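Albertina Moreira
16 November 2022

A few posts on learning to bake bread in a rented flat, as several of you asked after the last one.

I moved to Corkthorpe in October. The flat has a gas oven older than I am and the numbers have worn off the dial. I bought a cheap oven thermometer and found that what I thought was 200 was nearer 170. That explained a month of pale loaves.

If your bread comes out pale and a bit damp in the middle, check the oven before you blame the flour. I changed flour three times first, and that was money wasted.

My usual loaf: 453 grams of strong white flour, 300 grams of water, a teaspoon and a half of salt, a teaspoon of dried yeast. The 453 is a pound. The recipe came from Matilde Torres, who still works in pounds, and I never rounded it.

Mix it, leave it half an hour, then knead. I do ten minutes by hand. Paweena Nakpan does four and her bread is better than mine, so don't take ten as a rule.
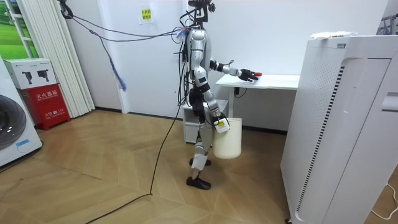
First rise. The books say an hour or until doubled. In this flat in November it takes nearer three. The kitchen was 14 degrees this morning before I put the heating on. I go by the dough and ignore the clock.

Someone asked about putting it in the airing cupboard. I tried it. It rose fast and tasted of very little. A slow rise on the worktop suits me better, and I'm out for most of the morning anyway.

Shaping is still my weak point. My loaves spread. Valter Arruda told me to use less flour on the worktop so that the dough grips a bit while you pull it towards you. That helped more than any video did.

I bake in a tin now on weekdays. A tin forgives bad shaping. The round ones are for weekends when it doesn't matter if they come out flat.

Baking: as hot as the oven will go for the first 15 minutes, then down a bit. 31 minutes in total for the tin loaf in my oven. Yours will be different. Tap the bottom, and if it sounds dull, put it back in without the tin for five minutes.

Let it cool. I know. I cut one open hot last Sunday and the middle went to paste on the knife. An hour at least, longer for a big one.

On cost, for those who asked. Flour has gone up again at the shop near me. Baking at home is still cheaper than the bakery in Brimoddale, but once I add the gas it isn't much cheaper than a plain supermarket loaf. I bake two at once now and freeze one, sliced.

Joaquim Matos asked about wholemeal. I use a third wholemeal and the rest white, with a splash more water. All wholemeal came out very heavy when I tried it, though I may not have left it long enough.

Next I want to try rye. If anyone has a rye recipe that doesn't need a starter, please post it below. I've killed two starters already and I'm not ready for a third.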